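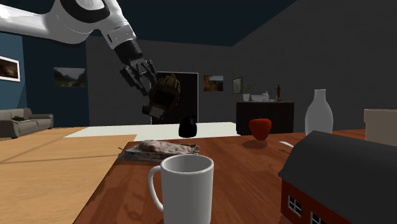
From: Evanthia Panagiotou
To: chores-list
Subject: Re: Clearing a table, where are we really?

On Friday Gernon wrote:
> I keep seeing clips of arms folding shirts and loading dishwashers.
> My sister runs a small guest house and asked me if she could buy
> something next year that clears the breakfast room. I told her no,
> but I couldn't give her a good reason. Can somebody who runs these
> tests tell me what the numbers look like? Simulation is fine.

Your answer to her was right. We ran the table-clearing task in the Vurness simulator through February, 300 episodes, one arm with a parallel gripper. The table gets a random mix of things: a mug, an apple, a loaf on a metal tray, a vase, a small piece of silverware, sometimes a toy barn or a baseball glove. The arm has to pick up whatever it is told to and put it in the right place without knocking anything over.

It finished 209 of the 300. That is with perfect knowledge of the room layout and no people walking through.

Soft and odd shapes are better than I expected. Gripping something like a glove is mostly fine, as there is a lot to close on. Silverware lying flat is bad. The fingers come down on the wood, or they push the thing along until it goes off the edge. The vase is a problem when something else stands close to it, and we lost a good many runs that way.

Speed is the other issue. We allowed 200 seconds per object and often needed most of it. A guest house with 4 tables would still be clearing breakfast at lunch.

I would not read too much into the success rate. Our mug is always the same mug, and it never has coffee in it. Reisinger tried moving the same policy to a real arm at Tirnuneo and had to redo most of the grasping before it would pick up a plate. I don't have his final figures, so I'll leave that to him.

If your sister wants help now, a cart and a bigger dish rack will do more for her. Ask me again after we have the second round done, this time with stacked dishes.

The episode logs are in the usual folder. The failed runs are sorted by object.

Evanthia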